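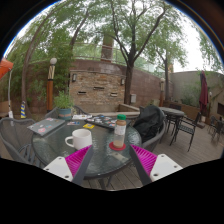
Returns of children's tights are mostly a sizing problem, or that is how sellers log them. We looked at 841 return slips from two online shops, Serkar and Pitora, all for tights in kids' sizes. Color came up more than expected. Parents wrote "not really white", "more like cream", "yellow in daylight". The shops had one code for all of this (wrong item), so it never showed in their own totals. White is a hard case - the word covers a lot. The mug in Fig. 1 is plain white and most people would leave it at that, but a knit is thin, it stretches, skin shows through at the knee. Same yarn, two colors depending on the leg. Slips with no comment were left out of the color coding but kept in for size.

Size next. Both shops sell by age band, Wako (the main brand in the sample) by height. Parents who moved from one to the other seem to have carried over the old number. Complaints were nearly always about length in the crotch and not the foot. Waistband second. Striped pairs came back for fit less often then plain ones, which we can't explain from the slips alone. Possibly a costume effect: worn once for a school day or party, then in the drawer. Novelty pairs with wings or a tutu in the set were coded apart, see the appendix.

Wash complaints were few. Pilling, mostly at the heel. One shop stopped taking back washed items in August and the comments drop off right after, so no trend should be read from that column.

Figure 2. Clear plastic bottle with a bright green screw cap and a wraparound label.
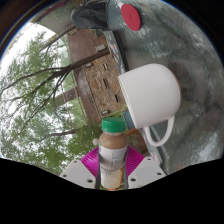
3.2 Survey of parents

We sent a short survey to 500 buyers on the Drarkurik mailing list. Four questions, all on how they pick a size. Height charts were the least used - most went by the age on the pack, or bought one up "to grow into". Answers on color were free text and are are grouped by hand in the same way as the slips. 32 replies were blank past the first question and were dropped.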